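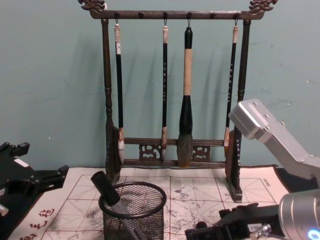 The rack on the practice mat, big brush third along.

Subject: Re: Hanging or laying flat?

Sanaa Radwan wrote:
> My brushes live in a jar, tips up, and the glue in two of them
> has gone. Is a hanging rack worth the space? I have seen one
> from Wandent but the bar looks low for a big brush.

Sanaa,

I'd say yes, if you write most weeks. Mine is dark wood with six pegs, and I only keep four brushes on it. Three are slim and the other is the fat one I use for large characters. It's the only one I worry about, as the tuft reaches down past the lower rail. Measure your longest brush, loop included, before you order anything. The Wandent one is 300 mm under the bar according to their page – check that against yours.

Rinse in cold water, press the tip to a point and hang it up. I leave mine overnight before they go in the roll. The big one keeps its ink stain whatever I do and I have stopped trying.

Dust gets into the carving. An old toothbrush shifts it.

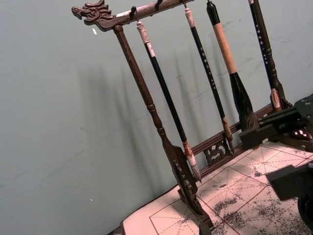 On 27 April Sanaa Radwan replied:
> Thanks. Longest is 280 with the loop, so it should clear. Do the
> hooks come off? I'd want them out of the way when I pack it for
> the Gistico workshop.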